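Visit to the Ginurton research reactor, open day, October

The bus from Postwood dropped us at the outer gate a little after nine. Bags went into lockers, phones too, and each of us was given a visitor badge and a small dosimeter to clip on at chest height. The tour groups were capped at 33 people and ours was full.

We started in the visitor room with a short talk on what the plant is for. It makes no electricity. The reactor produces neutrons, and most of its running time goes to irradiating targets for medical isotopes. The rest is sold to universities and to Lopes, a firm that tests metal samples for pipe makers.
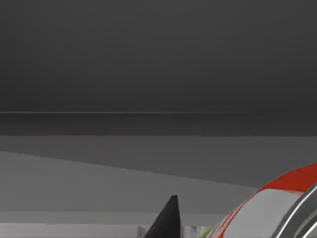
After the talk we walked to the reactor hall through an airlock with two doors that can't be open together. The hall is warm and louder than I expected, mostly from the pumps and the ventilation. From the gallery you look down into the pool. The core was shut down for refueling, so there was no blue glow, which disappointed a few of the children. The guide said a normal cycle runs several weeks between stops.

The hot cells were next. Operators stand behind thick leaded glass and move the targets with hand-driven arms. Finished material goes into shielded flasks and out by truck the same night, as some of it loses half its strength in under three days. Dedar handles the road transport and had a truck parked outside with the back open. The site shipped 118 flasks last year.
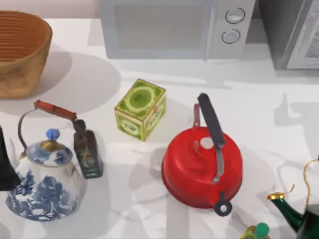 Questions were taken back in the visitor room. Most were about waste and what happens when the license comes up for renewal. Spent fuel stays in a storage pool on site for now, and the answer on where it goes later was short. Renewal is being worked on, with no date given.

On the way out we each stood in the monitor for a few seconds and handed in the dosimeters. Mine read zero. The next open day is in spring and you book through the site office. Bring photo ID, and wear closed shoes or they won't let you past the airlock.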